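Folding Day in the Back Bedroom

Hello again, and welcome to another little gallery from the house at Merrick! I know I promised the garden next (the beans are coming, Krystyna, I haven't forgotten), but the spring clear-out has rather taken over and the back bedroom is where most of it has been going on. Winter things down from the top shelf, lighter things up out of the long drawer, everything on the bed in between, and a great many cups of tea left to go cold on the windowsill.

I have always folded on the bed. My mother did too, and she would have been horrified by the kitchen table, where there is always a crumb or a smear of something waiting for you. A made bed is soft and wide and just about the right height for my back, and if you give up halfway through you can at least sit down. The only rule is that the duvet has to be pulled straight first, otherwise every lump underneath finds its way into the jumper on top and you end up chasing the same wrinkle from one side to the other.

The duvet cover is the blue-grey plaid one, which regular readers will know I am very fond of. It came from a closing-down sale in Colau and it has stood up to six years of washing, and I still like the pink in it as much as I did in the shop.
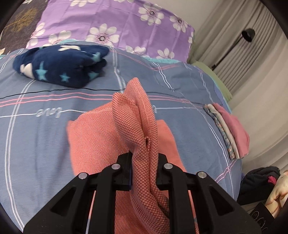 Coral pink on blue-grey plaid, all peaks and creases, with the folded hem and its stitching showing near the top. "Love" is upside down on this side of the bed.

Coral is such a cheerful colour to have about the place. I used to be strictly navy and brown, and it was Samina who talked me out of it, one wet afternoon in August, by holding things up under my chin and pulling faces until I gave in. Now I have to stop myself buying it.

As for how to fold, everybody has their own method and will defend it to the last. Veronika rolls. Jarrah does something with the sleeves that I have been shown twice and still can't repeat. I lay a jumper face down, bring the sides in over the back with the sleeves lying flat along them, and smooth it with the side of my hand from the neck downwards. It doesn't come out like a shop display, and I stopped minding about that a long time ago. Knitwear never goes on a hanger in this house, though! I lost a lovely green cardigan to a hanger once and the shoulders never recovered.

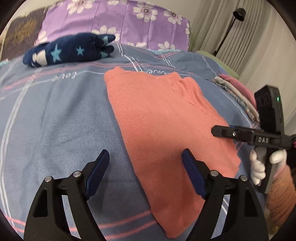 The coral sweater folded into a rough rectangle and lying at a slant, ribbing at the narrow end and a "love" just beyond it.

Next time it will be the airing cupboard, or the beans, depending on the weather.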